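Talk notes: "Something in the Mailbox"
Trimley hobby weekend, Saturday, March 28, 2026, upstairs room
Speaker: Cheng-en Cheng

(Wait for the coffee line to settle. Start anyway if it hasn't by five past.)

Good morning, everybody, and thank you for coming up all those stairs. I'm Cheng-en, and I've been making and mailing odd little things to strangers for longer than my family thinks is reasonable. When the Trimley people asked me to talk about mail art I said yes before they finished the sentence, and then I went home and worried about it for most of March.

I want to talk mainly about add-and-pass sheets. If you've never had one, it's a piece of paper that arrives with somebody's drawing or stamp or scribble on it, and a note asking you to add something and send it on to another person. When it's full, the last person mails it back to wherever it started. There are no other rules worth mentioning, though people do love to invent them (pause here, someone usually laughs, and it's usually someone who has invented some).

My first one came from a project called Skusari. I'd written to them asking for a list of addresses, and what I got back was a folded sheet with 4 contributions on it already, one of them a rubber stamp of a boot, upside down. I kept it on the kitchen table for weeks because I was afraid of spoiling it. I finally glued a bus ticket in one corner and mailed it the same evening, before I could change my mind, and I felt wonderful all the way home from the mailbox.

(Pass the Skusari copy around now. Ask for it back! Last year's went home with somebody.)

So, how to start a sheet of your own. Use heavier paper than you think you need. A full sheet has glue on it, and tape, and paint, and it's been folded and unfolded by a lot of hands. Leave most of it blank. I know how tempting it is to fill the middle with something grand, but then the next person has only the edges, and they get shy. Put your return address on the back in waterproof ink, and write it again smaller somewhere else, in case someone pastes a fish over the first one.

Next slide, the picture prompts from the food round.

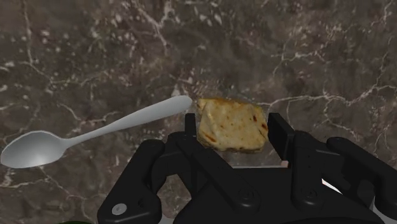

Slide 6. Prompt card: spoon and a bite to eat.

The food round was the Tu exchange, and it's still my favorite. Tu started as a little newsletter and became a swap almost by accident. They mailed out 40 prompt cards on the theme of lunch, and everyone was asked to answer theirs in whatever way they liked. I got a recipe with every verb removed. I got an apology to a sandwich, typed on both sides of an index card, and I've read it aloud at two birthday parties. One person sent a napkin with a very serious map on it, and I still can't work out where it leads.

(If time is short, skip the napkin and go to Fotico.)

A few words about Fotico, because someone always asks. Fotico is the zine I help put together, and we make 200 copies of each issue on a copier that needs a good deal of encouragement. Each contributor sends in a page, we copy and staple the lot, and everyone gets one back. We don't jury it. If you send a page, your page goes in, and if it arrives sideways we print it sideways. I get letters about this, some of them quite stern, and I answer all of them.

Now, keeping things. My own archive is up to 4000 pieces, and I wish I'd been more sensible in the early days. Please write the date and the sender in pencil on the back of everything, the day it comes. Keep the envelopes too, as the envelope is very often the best part. Don't use rubber bands. They go sticky and then they go brittle, and either way they take a strip of somebody's watercolor with them. Shoe boxes are fine.

And please do reply. It can be late, it can be small, it can be a leaf taped to a postcard. I once had an answer to something so old that I had to go look up what I'd asked.

(Questions. Repeat each one for the back of the room.)

Blank sheets and stamps are on the table by the door. Take a sheet, put one mark on it, and hand it to whoever is sitting next to you before you go down to lunch.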